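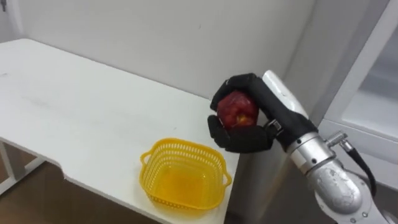 February, storage trial, apples. Notes after lunch.

Lensa wants to move all the fruit into the yellow plastic baskets before the next Linden delivery. I'm not sold. The argument is that the openings in the sides let air through and the apples keep longer. Maybe. The base is solid, so whatever drips stays under the bottom layer, and that's where we lost fruit last time.

Weights so far, same scale, tared each time:

- Fenddale lot, first fill: 3000 g
- same lot, picked over for bruises: 1176 g
- Stasthorpe lot, what was left of it: 1090 g

The middle number bothers me. Either Fenddale sent us a bad crate or Tanko and I don't mean the same thing by "bruise." I pulled a few from his reject pile and half of them looked like plain speckled skin to me – red apples with a yellow patch are not damaged apples. He disagrees. Siham will re-sort without seeing our tags.

The supplier sheet says the baskets hold their shape when stacked full. I put 700 g on one handle and didn't like the way it bent. Small handles, not much to grab. Would not carry a full one across the yard.

White table needs a proper scrub, the gray smudges don't come off with a dry cloth. Tried twice. Fengying thinks they're scuffs in the surface and I should stop.

To do: line one basket with paper, leave one bare, same lot in both, check the bottom layer first. Until then I'm not signing off on ordering more.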